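Pladari notebook, Cidham group
2020-07-24

Tone coding, foreign ministry statements. Carried on from where I left off on Wednesday.

The full Pladari set is almost 2000 statements. The part I am working on is the 453 that mention an election in another country, whether as the main subject or in passing. All of those have now been read once by me and once by Solomiia Moroz, separately, and this morning I put both sets of codes side by side in Tokel to see where we part company.

We agree well on the plain cases. Congratulations to a winner go in as warm, a protest note goes in as cold, and neither of us had to think much. The trouble is in the middle, where a ministry "takes note" of a result. I had been coding "takes note" as neutral throughout. Solomiia codes it as cold if the same ministry congratulated the previous winner in the same country. I think she is right about what the words mean to the people who write them, but her rule needs knowledge from outside the statement, and the codebook says we code the text in front of us. Left as it is for now. I have put a flag on every "takes note" so they can be changed in one go if we decide her way. 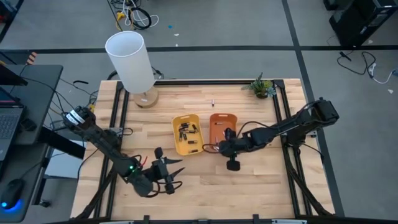 Bench with the wooden top, left gripper open.

Second source of disagreement is length. Long statements often begin warm and cool off. A typical one opens with a paragraph on old friendship and shared history, moves on to trade, and then in the last paragraph raises visas or a court case or a pipeline. I had been giving one code to the whole thing, going by the overall feel. Solomiia had been going by the last paragraph on the grounds that this is where the business is. Neither of these is what the codebook says. It says to code the "main message", which is no help as each of us thought that was what we were doing.

Tried splitting the long ones by paragraph. Took a handful from March and gave every paragraph its own code. It is slow but the codes were easier to give and I did not change my mind on any of them when I went back after lunch. If we split, the opening paragraph should probably be left out of the tone score altogether. The friendship language hardly varies from one statement to the next, and in several cases it has been carried over word for word from the year before, including the same slip in the name of a treaty.

Translations. The statements from the Kelemen archive come in the original and in the ministry's own English. The two don't always match. In one the original has something close to "expects" and the English has "hopes". In another a whole sentence about prisoners is missing from the English. We have been coding the English because that is what everyone on the project can read, and because foreign readers are presumably who the English is for. But if the question is how a government talks about a neighbour before a vote, the home version matters at least as much. It may matter more, as that is the one the domestic papers print.

I don't want to reopen the whole set. Suggest we take a sample, have Solomiia code the originals without looking at the English, and compare. If the gap is small we put a note in the write-up and leave it. If it is large we need to say which audience we are measuring.

Dates. Found that Tokel sorts by the date of upload and not by the date of issue. For most of the set this makes no difference. For the Kelemen material it does, as they uploaded several years in one batch, so anything plotted by week before this morning is wrong for those. The chart I sent round with the bump just before polling day should be ignored. I have redone it with the issue date. The bump is still there but lower and it starts earlier. Old chart moved to the "superseded" folder, not deleted. 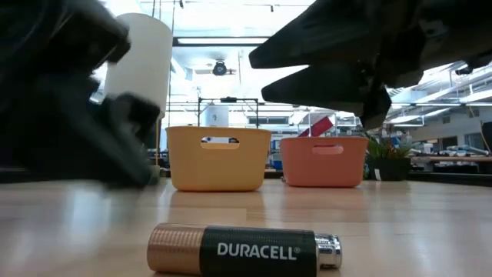 With the dates put right, the pattern by country pair is easier to read. Where two governments are on good terms, hardly anything is said in the last weeks before a vote. Ministries go quiet and wait. Where relations are poor there are more statements, not fewer, and they tend to be about something other than the election: airspace, fishing, a remark by a minister, a school that has been closed. The election gets a clause near the end. My earlier filter, which only kept statements with the election in the title, would have thrown most of these out. Glad we widened it.

One thing I can't settle from the texts is whether the quiet is a choice or just an effect of the summer. Several of the votes fall in autumn and the weeks before them run into the holidays. Need the same weeks from years without a vote for comparison. The full set should have them, but they have not been cleaned and there are duplicates where a ministry corrected a typing error and issued the thing again.

Also noticed that joint statements are in there twice, once under each ministry. For counting purposes they should be in once. For tone I would drop them, as a text agreed by both sides says little about how either one would have put it alone. Asked Solomiia and she would keep them but as their own class. Fine with me.

To do:
- get a decision on "takes note"
- rewrite the "main message" rule, with the paragraph split written in
- pick the sample of originals for Solomiia
- clean the off-year weeks and remove duplicates
- move joint statements into their own class
- send the corrected chart to everyone who had the first one

Codes as they stood at the end of today are saved as release 2 in Tokel. Release 1 is locked.

Contact the Pladari project, Cidham | © Pladari project | Back to top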